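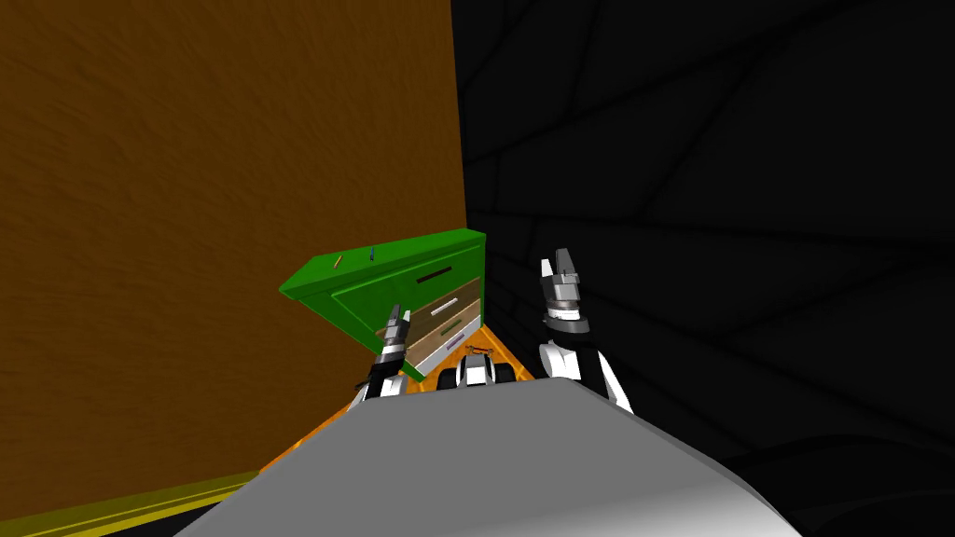

Simulated robot facing the four-drawer cabinet, both arms raised.

Students in the spring simulation course at Arboleda spent April preparing their robot for the Mirkbridge student challenge. Elvira Lozano teaches the course, and Kevin Puma leads the control group.

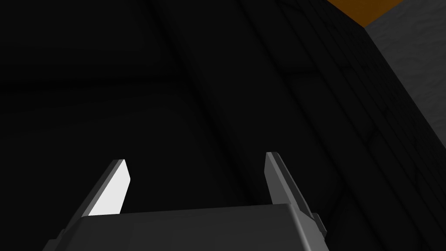 Each group is allotted 50 trial runs per task and submits a written log to Consolacion Dizon.

Gripper view, fingers open before a dark surface. 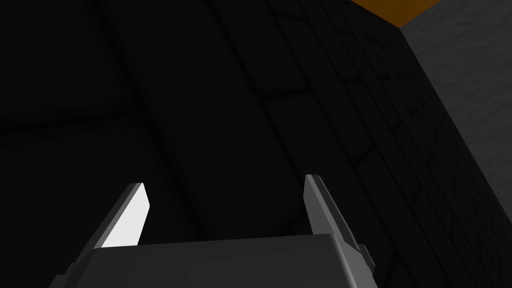 Arboleda Student Robotics Club

Gripper view with gray wall at right.

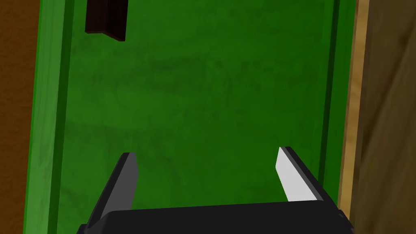 Logs are kept on the club server and are open to all members.

Gripper view over the green surface, dark block at upper left.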